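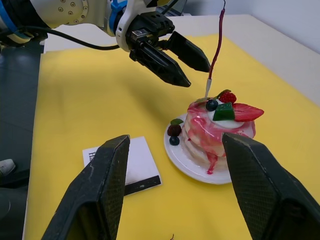

Figure 1. Layered dessert on a white plate, yellow surface underneath. Topping: cream, strawberry, raspberry, blueberry, leaf.

Unit 11: Finishing a Plated Dessert
Notes by Ming-te Tang

Today covers the top and the plate. Stacking was in Unit 10, so review page 146 of the Zellero reader if you missed it.

Cream goes on first and holds the fruit in place. Keep the dollop smaller than the top layer. Set the largest fruit next, cut face outward, then the berries, then anything green. Leaves go last — they shift when you touch the cream again.

Syrup or glaze should run down the sides in uneven lines. Pour from the center and stop early.

Fruit beside the stack is optional. In Figure 1 a raspberry and a blueberry sit to the left of it. Keep side fruit on one part of the plate and leave the rim clear.
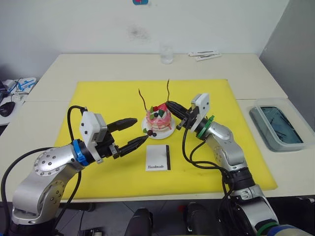 Figure 2. Dessert with two thin dark chocolate sticks, one leaning left, the other taller.

Sticks of different heights read better than a matched pair. Push each one into the cream and the layer under it.

For next time: sketch 2 toppings from above and from the side, with labels. Hand them in at the Itley room before class.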